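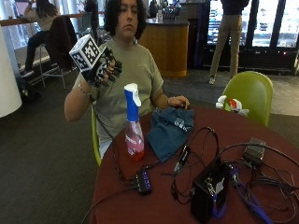
Progress report to the Fedura small grants panel, second period

Thank you again for your patience with us over the summer. We had hoped to write sooner, but the comparison took longer to set up than we promised you in the application, and we wanted to have proper numbers before bothering you with a report.

As you'll remember, the Zustavlow project set out to compare 2 ways of recording how people handle everyday things: the Magaña sensor glove, and the hand-held Milo gripper with its very wide camera. We now have 3,796 usable recordings altogether, of which 1,269 come from the glove. The rest are from Milo, which people pick up more quickly and, it must be said, put down less often!

The glove gives us lovely detail on the fingers, and we are still very fond of it. Its weak point is the cabling, which needs a good deal of table space and a patient wearer. We have also had to repeat the marker cube check more often than planned, and 632 recordings were set aside when the wrist position drifted. We've written to the makers about it and have had a kind and useful answer.

Milo has its own troubles, mostly to do with things held very close to the lens.

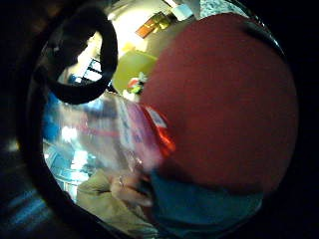 Milo gripper view: a clear plastic bottle, with a finger against its underside.

Bottles remain the hardest objects for us. Clear plastic picks up light from all over the room, and our tracking software is easily led astray by it. We tried softer lighting in December and it helped a little – enough that we would like to buy two diffusing panels from what is left in the equipment line, if you are happy with that.

Large, light objects were added at your suggestion, and we are glad you pushed us on it.
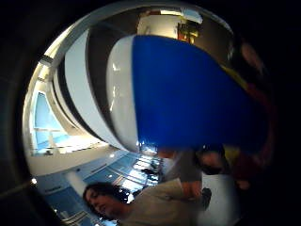

A beach ball can fill most of the view, so the software has very little of the room left to work from, and we are now testing a setting that relies more on the motion sensor at those moments. The early results look encouraging, though we'd ask you not to quote them yet.

Spending is within the agreed budget, apart from replacement cables, which have cost more than we allowed. For the next period we plan to finish the bottle recordings, repeat the drifted glove work with a firmer wrist strap, and send you the draft comparison tables for comment.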